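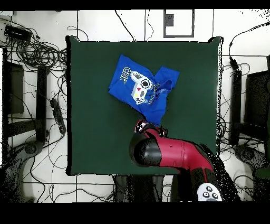

Blue game controller tee on the green table, unfolded.

Wanireck T-Shirt Folding: Frequently Asked Questions

Last updated February 10, 2022

Questions about T-shirts make up most of our mail, and we love getting them! The answers on this page cover crumpled tees, printed tees, drawers, shelves and travel bags. They were put together by Marites Tagle, with the section on prints by Benjie Evangelista, who owns far more graphic tees than the rest of us.

GETTING STARTED

My shirt is in a ball. Where do I begin?
Find the shoulders. Everybody goes hunting for the hem first, and the hem is one big loop that will send you around in circles. Shoulder seams are short, stiff and easy to feel with your fingertips, even through a couple of layers of fabric. Pinch one in each hand, lift the shirt clear of the table and give it one good shake. Most of the bunching drops out by itself and the sleeves swing down to where they belong.

I can't lift it up and shake it. Can I do it all flat?
Yes, and it works well for anyone with sore shoulders or a low ceiling fan. Find a sleeve that's poking out and draw it slowly away from the pile until the fabric stops following. Do the same with the other sleeve, then pull the hem straight down toward you. Smooth from the collar outward with your palms.

Does it matter what surface I use?
More than you'd think! A shirt on a glossy benchtop skates around every time you touch it. A surface with a little bit of grip holds the first sleeve still while you go after the second. If your table is slippery, lay a towel down. A colour that contrasts with your laundry is a real help too – a blue shirt on a green table is easy to read, and a navy shirt on a navy doona is a guessing game.

How big a table do I need?
Big enough for the body of the shirt laid flat. The sleeves can hang over the sides, as they're going to be folded in anyway. A card table is fine for adult sizes up to large. For anything bigger, fold the shirt in half lengthwise in the air before you set it down.

THE BASIC FOLD

Which fold do you teach first?
The file fold. Lay the shirt face down with the collar away from you. Bring one side in to the middle and turn the sleeve back so it lies along the edge you've made. Repeat on the other side. You should now have a long, even strip. Fold the hem up to just short of the collar, then fold that in half, and once more if your drawer is shallow. It should stand on its own edge like a little book. It's very satisfying when it does.

Mine falls over.
It's probably too wide. Bring the sides in further at the first step. Thin, silky tees may never stand up by themselves, so let their neighbours hold them.

What about the fast fold, with the pinch and the flick?
We're big fans! Lay the shirt flat with the collar to your left. Pinch the fabric midway between collar and shoulder, on the side furthest from you. With your other hand, pinch straight across from that point, halfway down the body. Keep both pinches, take the first hand over to the hem in line with them, and grab the hem as well. Uncross your arms, lift, give it a shake and lay it down over the remaining sleeve. Expect to make a mess of the first few. Marites folded 13 in a row before one came out square, and she cheered loudly enough to wake the dog.

Long sleeves?
Same file fold, but the sleeve has to run down the length of the body after you've turned the side in. Make one diagonal fold at the shoulder and let it follow the edge.

PRINTED SHIRTS (Benjie's section)

Will folding wreck the print?
Soft modern prints cope fine. Thick, rubbery ones can crease, and a crease that stays put for a whole winter can turn into a crack. For those, fold loosely and try to keep the fold lines off the heaviest part of the design. Rolling is good as well, with the print on the outside of the roll.

Should the print face in or out?
Out, every time! If you start face down, the picture ends up on the outside of the finished fold, and you can run your eye along the drawer and find the one you want. A strip of a pixelated game controller is plenty to tell you which blue tee you're looking at. Lettering is less useful, as you usually get half a word.

Can I iron over it?
Turn the shirt inside out and iron from the back on a low setting. Check the care label first, and never put a hot iron straight onto a rubbery print. Quite often a smooth with the hands while the shirt is fresh off the line will do.

My print has gone tacky in the drawer.
Put a sheet of plain baking paper between that shirt and the next. If it's shedding as well, it might be time for it to become a painting shirt.

DRAWERS, SHELVES AND BAGS

File or stack?
File in drawers, stack on shelves. A stack in a drawer means the bottom shirts never get worn, and a filed row on an open shelf slumps sideways the moment you take one out.

How do I sort them?
However you get dressed. Some of us go by colour, some by sleeve length. Benjie has two rows, "leaving the house" and "not leaving the house", and he's never been happier.

What's best for a suitcase?
Rolling, for casual tees. Do the two side folds as usual, then roll firmly from the collar down to the hem. Tuck the rolls into the gaps around your shoes.

How many T-shirts should a person own?
We've no idea, and we're not going to tell you off! One reader wrote to us in December with 200 of them, all filed, all loved.

FOLDING WITH KIDS

What age can they start?
As soon as they want to. Little ones are great at the finding game – hand over a crumpled shirt and ask where the sleeves are. Use their own favourites, with pictures on the front, and let them choose the order. Face washers and pillowcases make a good warm-up.

Do you refold theirs afterwards?
No! A wonky fold still fits in a drawer.

ASKING US SOMETHING ELSE

My question isn't on this page.
Send it through the contact form with the word "tees" in the subject line. Marites reads them all and usually replies within 2 days. Questions about fitted sheets go on the separate bedding page, where there are quite a lot of them already.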